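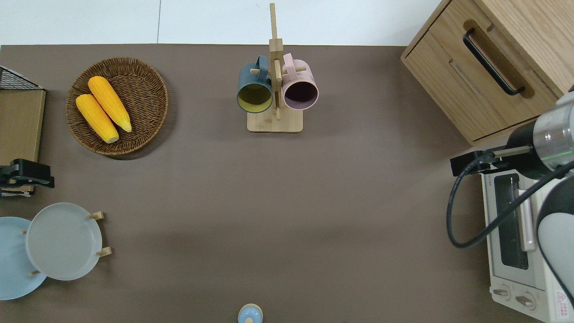
Does shuffling the objects between demos matter more than collecting more demos?

On our tasks it mattered more, up to a point, and the point came sooner than I'd hoped.

Posted by gantry_goose, October 21, 2026

Long version. We trained the Sander policy twice on the kitchen tasks. One run got 1,000 demos with the layout left alone. The other got 45 layouts and far fewer demos, and it won on every task except hanging mugs, where both runs were equally bad. Badora scoring, 11 trials per task. I know that's not many. I was there for all of them and it felt like plenty.

torque_wench wrote:
11 trials and you're declaring a winner? One lucky corn cob and the ranking flips. Also "far fewer demos" is not a number.

gantry_goose wrote:
Fair on the trials. The demo count is in the appendix, where demo counts go to be ignored. The gap held over 3 training seeds, so if it's luck it's very loyal luck. Moving stuff meant everything: oven, corn basket, mug tree, plates. We scored from the side view as well as the head view, which cost us an argument per afternoon over what "on the peg" means. 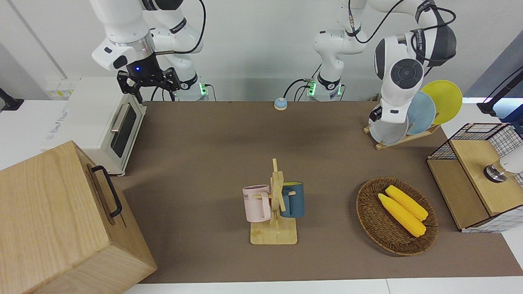 We settled on handle over the peg, gripper open, arm backed off. Before that rule one of us was passing mugs that the gripper was still holding, and I'm not going to say which one of us.

plainbearing wrote:
We tried the same comparison on Abera in March and got the opposite – more demos won, shuffling did next to nothing. Our objects only moved a couple of inches, though. Maybe that's a nudge and you did a shuffle.

torque_wench wrote:
Or maybe it's the operators. A person who has to look at a new table every time drives more carefully. You can't separate layout from care unless the same operator does both sets.

gantry_goose wrote:
Different operators. Ugh. OK, that's a real hole. I'll redo the fixed-layout set with the shuffle crew and log it through Dumel so the timing is there too. They will be thrilled.

plainbearing wrote:
Post the mug failures too please, I'd rather read those than the wins.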